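Search this book
Enter a word or page

Chapter 2
Folds, Drape and the Crumpled Cloth

Before we get to a single neat corner, let's spend time with a mess! Pick up any plain cloth – a napkin, a pillowcase, an old towel – gather it at one point, and look at what it does. It widens, it sags, it rolls into soft lobes, and gray shadows collect wherever one layer lies over another. 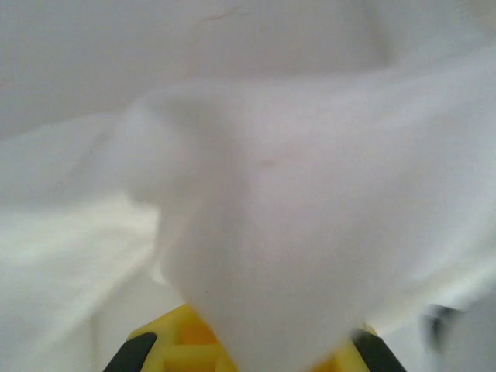
2.1 From Heap to Flat

Every folding method in this book begins with finding an edge. On white cloth that can be wonderfully tricky, as the folds hide so much of the outline. Habibur Jayawardena, who taught linen care at Killness, had his students open 50 crumpled napkins before they were allowed to fold one. 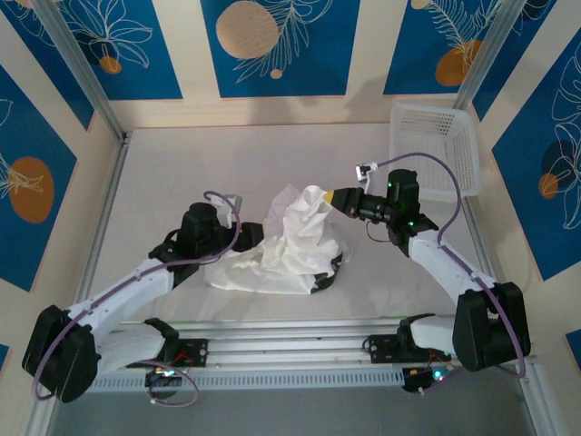 Once you have an edge, follow it with your fingers to the nearest corner, hold that corner, and go looking for its neighbor. Two corners in hand and the rest of the cloth falls open beautifully. Try it 10 times with your own cloth, then go on to the Prulley fold in section 2.2.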